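Workshop Tips: Comparing Grippers on Towels

By the Whitlock Workshop Desk
16 August 2026

Print this page | E-mail this page

We use cookies to remember your settings. Accept | Manage

Terry cloth is a good first test for parallel fingers. It is thick, it grabs at pads, and it shows quickly which set is worth keeping. We ran the Ledeck fingers against the Prutton set on the same two-armed bench, 40 picks each, using ordinary household towels.

Start with the towels folded and spread out on a plain matte table. Leave at least 3 inches between a towel and the next one, or the fingers will catch two borders at once. Pick from the edge band if there is one. The loops in the middle squash down and slide.
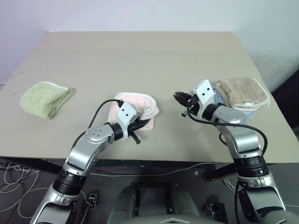

Left gripper on the pink towel, right gripper open.

Set the closing force low and raise it in small steps. The Ledeck fingers dropped 3 picks and the Prutton set dropped 22, nearly all of them on thick corners. Wider pads from Graston helped the Prutton set a little, but they were slow to change over.

Other things to check:

Leave slack in the wrist cable. Run the wrist through its full turn by hand before powering up.

Keep the second arm open and low while the first one lifts. It has less distance to travel for the handoff.

Do stacked towels last. A thin cloth under a thick one tends to come up with it.

Brush lint off the pads after every batch, around ten minutes of work at most. Do not use fabric softener on test towels.

We plan to repeat the test with dish cloths in October.

Print this page | E-mail this page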